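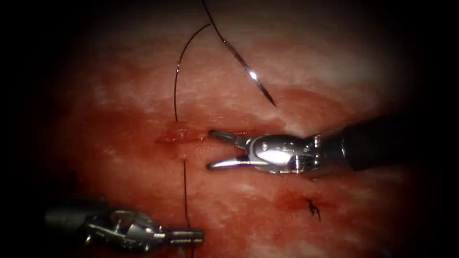
The surgeon has asked not to be named, on the grounds that everyone in Gritby will know who she is anyway and she'd like to leave them the pleasure of working it out. She is 60, she finished up at the district hospital in August, and she has agreed to talk about her working life on the condition that we do it at Brevetti, the bakery across from the ambulance bay, where she has eaten lunch standing up for most of her career.

Today she is sitting down. She finds it unsettling.

"I keep looking for the exit," she says. "I ordered soup. I've never had soup here. You can't run with soup."

Country general surgery is a job in which you do a bit of everything and then meet it again at the supermarket. She has had hernias lifted for her inspection beside the frozen peas. A man once followed her through the car park of the Grellico hardware store with his shirt up, asking whether his scar was meant to do that.

"It was a perfectly good scar. I told him so. He wanted it in writing."

Was she always going to be a surgeon? She makes a face at the question. Her mother was a dressmaker and wanted her to do something with less kneeling. She learned to sew at the kitchen table, badly, and says the skill didn't carry over as neatly as people like to think.

"Everyone wants the story where the little girl hems a skirt and grows up to close an abdomen. Fabric stays where you put it. Fabric hasn't had a big breakfast it didn't tell you about."

She still can't put in a zip.

The old part of the hospital went up in 1837 and has been apologised for ever since. The operating theatres are in the Greenberg wing, which is newer and has its own troubles, chiefly the heating. There were two settings, she says, and the staff called them Darwin and Hobart. Requests for repair went into a green book at the front desk. She once flipped back through it on a quiet night and found her own handwriting complaining about the same valve, in the same words, from when her hair was brown.

I ask about the hours. For years she was on call for 48 of them at a stretch, and she is suspicious of colleagues who get misty about it.

"They say it made us tough. It made me put my car keys in the butter dish. I was a worse doctor on the second night than on the first, and so were they, and they know it."

The roster is better now. She fought for that, in meetings she describes as longer than most of her operations and with poorer lighting. Younger surgeons go home and see their kids, and she has noticed that they also remember the names of the kitchen staff, which her own generation mostly did not.

What she misses is harder to get out of her. She stirs the soup for a while. There was a half hour after a long case, she says, when the patient had gone through to recovery and the cleaners hadn't come in yet, and somebody would put the radio on low. She liked that. She liked ringing the family, when it was good news. She doesn't elaborate on the other calls, except to say that she always made them herself and always from a chair.

Retirement so far has involved a vegetable garden, which is losing, and a beginners' Italian class at the library on which she has strong views. She has been asked to join the choir, the historical society and the other historical society. The two don't speak.

"I've said I'm considering it. It's what I used to say to administrators."

A woman in a raincoat has been hovering near the pastry cabinet. She comes over now, says she's sorry to interrupt, and starts rolling up her sleeve.

The surgeon puts down her spoon and reaches for her glasses.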